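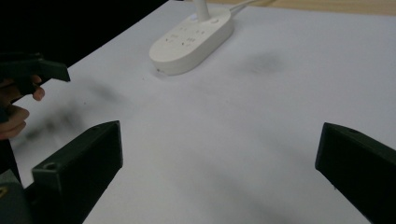

Ticket 142: Gripper width drifts on plain white backgrounds
Project: Pilto
Component: width estimation, hand-held grippers
Opened by: Phyllis Catterall
Assigned to: Radka Stojanovska
Status: open, fix in review

Mar 10, 2021 — Phyllis Catterall
Width estimates on the power strip task are off when both fingers are wide open over the white cover. The estimator reports the jaws closing and opening again while the operator holds them still. I went through 151 episodes and 11 have it badly enough that I would not train on them. Same grippers on the bare wood table are fine. Replay command and episode list are in the Batine folder.

Radka Stojanovska
Is it both hands or just one?

Phyllis Catterall
Both, but the left is worse. I swapped the fingers between units and the problem did not follow them, so I don't think it's the prints.

Radka Stojanovska
Reproduced. The tracker fits the inner edge of each finger, and auto exposure is pulling everything down because most of the view is white. The fingers are dark to begin with, so the edge of the finger and the shadow next to it run together. When the other hand passes over the table its shadow sometimes gets picked up as a finger edge.

Tried so far:
Fixed exposure, one stop up. Drift gone in 7 of the 11, but the socket openings wash out.
Limiting the edge search to the bottom of the view. Helps with the stray shadows, does nothing for the exposure.
Both together, half a stop. Best result. Two episodes still drift.

Phyllis Catterall
Can we keep the half stop? The policy needs to see the sockets, and the Rostel baseline was trained on auto exposure, so I'd like to stay close to it or the comparison gets messy.

Radka Stojanovska
Half a stop is fine for new recordings. For the old ones I'll rerun with the limited search and drop whatever still fails. Jacobs branch has the change — please don't merge until I've rerun the calibration set.

Phyllis Catterall
OK. Leaving this open. I'll put a gray cover on the second table and record a short set for comparison.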